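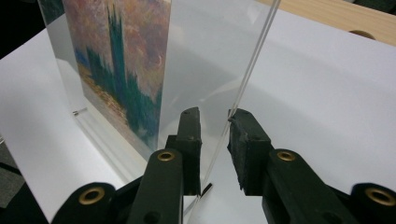 Hand Gripper Care: Questions We Keep Getting

Jul 15, 2018
By Orla Kavanagh

Do I really have to change the foam pads every 500 grips?

No. That number came with the Shenoy starter sheet and I have never seen anyone explain it. Change a pad when it sheds on your finger, when a corner lifts, or when clear plastic starts sliding on it. Some pads look rough and crumbly on the face and still hold fine. Rub it with your thumb before you throw it out.

Which glue?

Thin double-sided tape. The Oritz people will tell you to use contact cement, and then you can spend your afternoon scraping contact cement out of a finger. Clean the finger with alcohol, let it dry, press the pad on and leave it for 30 minutes. Trim any foam that hangs past the tip.

Is the premium Pelier foam worth paying for?

I doubt it. Ludmila Gajdoš put it on one gripper and plain black craft foam on another and ran them side by side for 18 days. Both wore at the tip first. She liked the Pelier foam a little more on glossy things. I couldn't tell them apart.

Should I oil the brass eyelets at the joints?

Please don't. Oil picks up foam dust and turns into a gray paste. Wipe the eyelets with a dry cloth and work the jaws open and shut a few times. If a joint still feels stiff, check whether the black arms are rubbing on each other before you blame the eyelet.

My fingers don't close square. Can I bend them back?

You can try, but you will probably crack one. Loosen the linkage on both sides, close the jaws gently on a flat card, and tighten again while the card is in there. Loosening one side only moves the problem over.

What should I test on after a repair?

Something thin, stiff and upright. We like an acrylic display stand with a print in it, set on a plain white sheet. Straddle the edge of the panel with the fingers open and look at the gap on each side before you close. A foam block will pass almost any gripper, so I don't count it as a test. Heather Mahuika disagrees and she is welcome to write her own page.

The Flirkwood checker says my gripper scored 100. Am I done?

The checker knows that the jaws opened and closed. It has no idea what your pads are like. I have watched it give full marks to a gripper with one pad missing – so look at the thing.

How often should I do all this?

Wipe it down after each session. Check the pads and the linkage when something feels off. There is a longer schedule going around that Thandeka Cele plans to try out in August, and I'll change this answer if she finds a reason to.

Contact: Elsie Tawhiri, workshop desk | © 2018 | Back to top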